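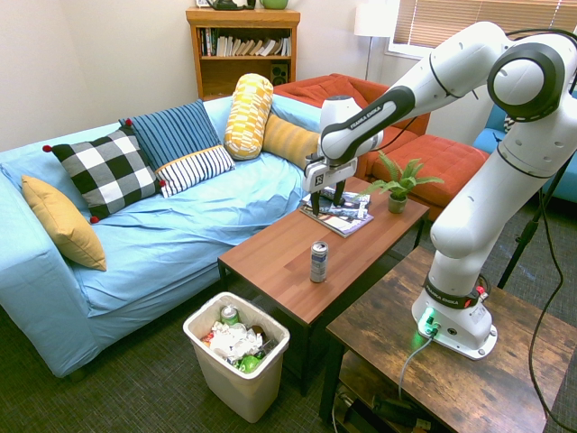 # How does a cricket scorer keep up?

If you've ever sat on the grass at a cricket match with a sandwich in one hand, you might have noticed two people at a little table who hardly ever look away from the game. They're the scorers, and they have one of the best seats at the ground (usually in the shade, too!).

A scorer writes down every single ball. Yes, even the boring ones where nothing happens at all. When a bowler bowls and the batter doesn't score, the scorer puts a dot in a box. That's why people call it a "dot ball", and if you listen to cricket on the radio you'll hear that one a lot.

If the batters run once, a 1 goes in the box. If the ball rolls all the way to the boundary, it's a 4, and if it sails over without bouncing, it's a 6. When somebody gets out, most scorers write a W, for wicket. After six fair balls the over is finished, and a new bowler has a turn from the other end.

## Why are there 2 scorers?

Each team brings one. They sit side by side and check with each other at the end of every over, quite quietly, a bit like friends comparing their times tables. If one book says 232 and the other says 231, they have to go back and find the missing run before it gets buried under the next lot.

Gladys Palomino scores for the Flulley under-12s, and she told us she uses a different coloured pencil for each bowler. "Then if something's gone wrong I can see whose over it was," she said. Her favourite is the purple one, and she saves it for the spin bowlers.

## What are all those arm signals?

The umpire is talking to the scorers! Both arms straight up in the air means six. One arm waved from side to side means four. One arm held straight out to the side is a no-ball, and two arms straight out is a wide. The scorers wave back, or hold up a card, to say "got it, thanks", and the umpire is supposed to wait until they do.

## The longest day

Sudheer Kamath scored his first match at Brovon one very hot December, when he was still at school. The home side made 400 and he used up 20 pages of rough paper working out his sums. He says his hand ached all through tea, though he still managed three lamingtons.

## Have a go yourself

Next time you're playing in the backyard, give somebody a pencil and some squared paper. Write the batters' names down the side, leave plenty of room for each one, and draw six little boxes for every over. Dots for no runs, numbers for runs, W for a wicket. It does get tricky when the dog runs off with the ball, and you'll have to decide on your own rule for that one.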